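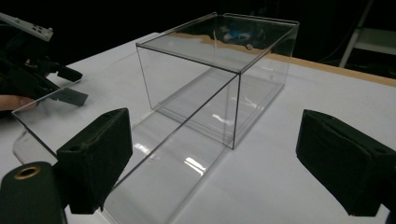 August, display case preparation, Grelgate room. Entry opened 9:35 a.m.

The clear cases for the Flillville loan are to be assembled and checked before any labels are printed. The large acrylic box was set upright on the white table with its top open, and the flat panel was handled at its edge, at the near left of the box. On a white surface the walls are difficult to judge by eye, as the tabletop shows straight through them; the edges and the reflections are the only reliable guide. Inspection for scratches should therefore be repeated over the dark felt from the Illar cabinet.

Cleaning. Use the soft cloths only, with lukewarm water and a drop of mild soap. The glass spray kept under the sink contains ammonia and must not be used on acrylic. Paper towels are likewise excluded — the fine haze on the old Nogueira case came from them.

Fit. The drawing calls for a panel that sits flush on all four sides. If the panel binds at a corner, it is to be turned and tried again. It is not to be pressed down. No sanding is permitted until Ettore Gatti has seen the edge in question.

Storage. Finished cases go on the lower shelf, open side down, with tissue between the case and the shelf. Flat panels stand on edge in the rack, one to a slot. The budget line for replacement sheet is 2,000 for the season, of which 95 has been committed for cloths and tissue.

Outstanding: confirm the depth of the plinth with Flillville; order felt pads for the base; ask Gatti whether the panel is to be fixed with screws or left loose for access.

Entry closed 11:20 a.m.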